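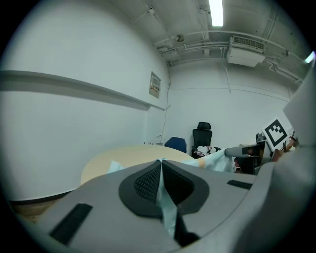
What did the drum archive project do with the second part of the grant?
We finished the cleaning and copying of the lesson tapes, and we started the teaching evenings in Tramavcombe.
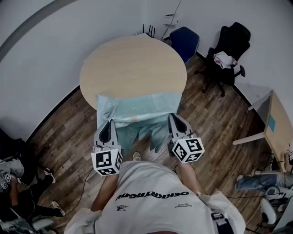 Page last changed: July, by A. Van Loon

The collection holds 61 tapes of lessons, recorded by the teacher Ward Van Loon in his own practice room. At the time of the previous report, 27 of them were copied. All are now copied and can be heard at the library desk. Three tapes have a strong hum during the first side. Wouter Martens made a second transfer of these on the Udik machine, and the snare drum is now clear, but the voice stays weak. We propose to leave them as they are.

The handwritten exercise sheets took more time than we planned. Many sheets have no title, and the sticking is written in a private notation, where a small hook means a left-hand flam. Orla Flanagan has typed out the key to this notation and it is added to the front of each folder.

Teaching evenings: six were held, from 7 p.m. to 9 p.m. Jalen Strickland led the brush technique group, which was full each time. The group for beginners was smaller than we had hoped. We think the starting hour is too late for school pupils, and we ask your permission to move it to 5 p.m.

Costs: we are within the budget, with one exception. The repair of the old Skindis bass drum pedal was charged separately by the Van Damme workshop. The invoice is attached to the paper copy of this report.

Still to do are the index of songs mentioned in the lessons, and the agreement with the family about use of the tapes outside the library. Anouk Van Loon has received the draft and will send us her remarks.

2 comments | 6 shares

Related items
Brush patterns from the Van Loon folders
How to reserve a listening place
Previous report to the music fund

Contact | Copyright Tramavcombe Drum Archive | Back to top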